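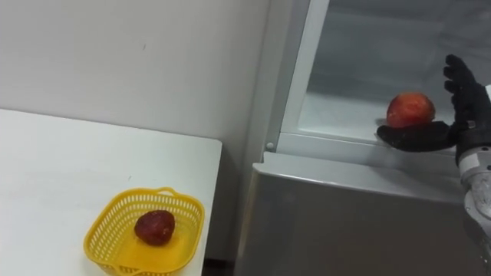 She has kept apples through the winter in Ilorwood for longer than she cares to add up, and she'll talk about it happily for as long as your coffee lasts. "People think you need a cellar," she told me, laughing. "I never had one! I had a cold porch and a lot of newspaper."

Her family's trees came from a nursery in Redmont, and last fall they gave her 167 pounds, most of it good keepers.

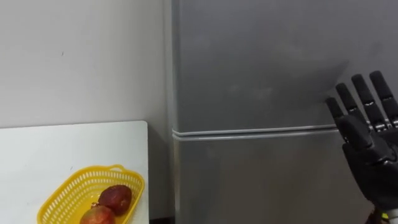
Fingertips and fruit: she likes a light touch.

"You don't squeeze an apple," she said. "You lift it and give it a little roll, and if it wants to come, it comes." Bruised ones go straight into sauce - her mother's recipe, with hardly any sugar.
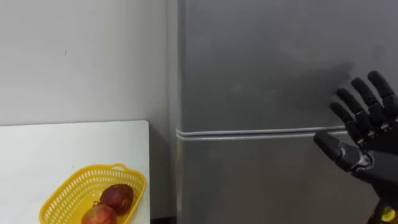 Red fruit in a yellow basket, by the refrigerator.

I asked whether the refrigerator is cheating. "Oh, heavens, no. Just keep them away from the carrots, or the carrots turn bitter." 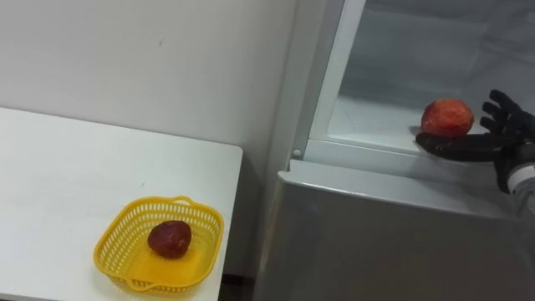 What she'd plant next

"Something tart," she said, after a good long think. "And I'd put it nearer the kitchen, because my knees have opinions now."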